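Open day walk-round, Hornport demo room
Wednesday, July 11, 2018
Sheet 131, filled in before doors

## 1. Table and cloth station

- [x] Tabletop clear of cups, phones and tools
- [x] Table edges and corners checked by hand – no chips
- [x] Hand status light showing green
- [ ] Cable at wrist tied back. Still arches over the table. Nimach to clip it before the first group.
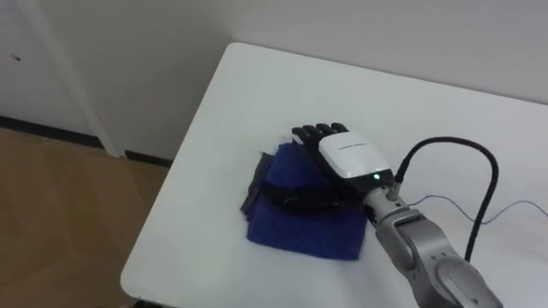

## 2. Floor and standing area

- [x] Robot stands at the desk, both feet flat on the floor
- [ ] Floor cable taped down. It runs across the parquet with a loop in the middle. Trip hazard, fix first.
- [x] Red fire cabinet can be reached
- [ ] Box and cloth on top of the cabinet – move to the Vollow store 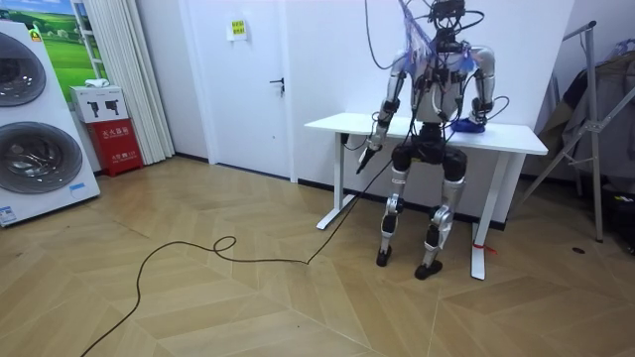 ## 3. Visitors

- [x] Stop button tested, 2 presses, OK both times
- [ ] Barrier tape set out
- [x] Talk by Su staff kept to the far side of the barrier
- [ ] Door sign for groups. The one from May has the old times.

Recheck open items at lunch and initial each one.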